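Search this site Enter keywords Go

The table that never gets put away

September 2019

Parisa Golestani cleans other people's flats for a living and has done for 19 years, the last 9 of them on her own account. Before that she was with Kolar, a contract firm that did offices and stairwells. She now has a short list of regular households and a waiting list she keeps in the back of a diary. I met her in her kitchen on Clonell Road to ask about dining tables, which she says take up more of her working week than bathrooms do.

"A bathroom is quick," she said. "Everything in it lives there. A dining table has things on it that belong in four other rooms, and you can't clean the table until you've decided what to do with them."

Most of her households eat at the table once a day at best. The rest of the time it holds post, toys, medicine, sewing, whatever came in from the car. She does not try to change that. When she takes on a new family she asks which things are allowed to stay, and she writes them down. A lamp usually stays. So does anything a child has placed there on purpose.

"I moved a little plastic animal once, at the Mohammadi house, and put it on a shelf. The boy was four. He didn't speak to me until March."

Her method is to work from the back of the table to the front. Ornaments and the lamp come off first, on to a chair, and she wipes each one before it goes back. Bottles are next. Anything with oil or sauce in it gets its base wiped, as that is where rings on a cloth come from. Then she lifts the runner, shakes it outside, and looks at what is underneath.

She has firm views about tablecloths. Pale ones are fine if the family will wash them, and she would take a cream cloth with a patterned runner over a dark cloth on its own. The runner catches most of the mess and can be washed by itself in the middle of the week. She irons the runner and leaves the cloth. "The weight of it pulls the creases out by the second day. I've got better things to do."

On wipes she is less strict than I expected. She keeps to cloths herself, but she leaves a family's pack of wet wipes on the table if that is where they use it. "If it's in the cupboard they won't get up for it. If it's next to the plate they'll do the spill straight away, and that saves me twenty minutes with a brush."

The cloths are microfibre, folded in half and in half again, so that she has several clean faces to turn to. She prefers the kind with two sides in different colours. One side is for damp work and the other for drying, and she can tell at a glance which is up. She has used Wukedine cloths for years and buys them by the box. They get washed at 60 with no softener, and hung up, never tumbled. When the edging starts to come away a cloth goes down to floors, and after floors it goes in the bin.

I asked whether glass gets its own cloth. It does, and it stays in a separate bag. Sliding doors near a dining table are the worst for fingerprints, she said, mostly at the height of a child's hand and again round the handle. She does those last, after the table is laid out again, with a barely damp cloth and then a dry one. Metal decoration on a door gets a soft paintbrush.

Snow globes, beaded lampshades and anything else with small parts she dusts with the same brush. She has broken 2 ornaments since she started out alone and paid for both.

What she would like people to do before she arrives is very little. Clear the plates, and pick up what is on the floor under the table, where the cloth hangs down and hides it. "They tidy the top for me and push it all underneath. I still have to get down there."

She doesn't advertise. Her new clients come through old ones, and she turned down two last month. In the spring she hopes to take on a second person, if she can find one who folds.

Comments

marrowfat: Agree about softener. Ruined a whole set before I found out.

Jen T: Does the paintbrush work on beads that are glued on? Mine shed if you look at them.

oldstairs: We had Kolar in our building years ago. Very good on the stairwells. 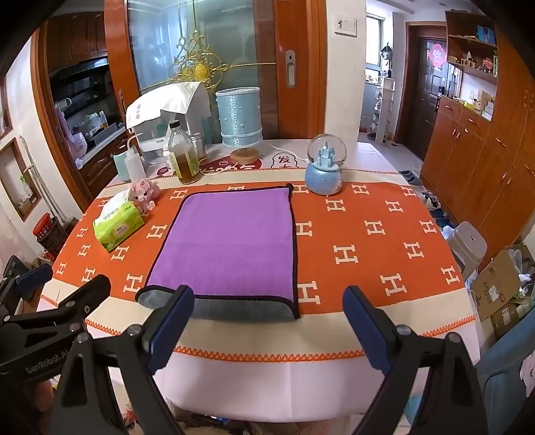
Jen T: Tried it this morning with a make-up brush, very lightly, and only lost one bead. Will be washing the runner separately from now on as well.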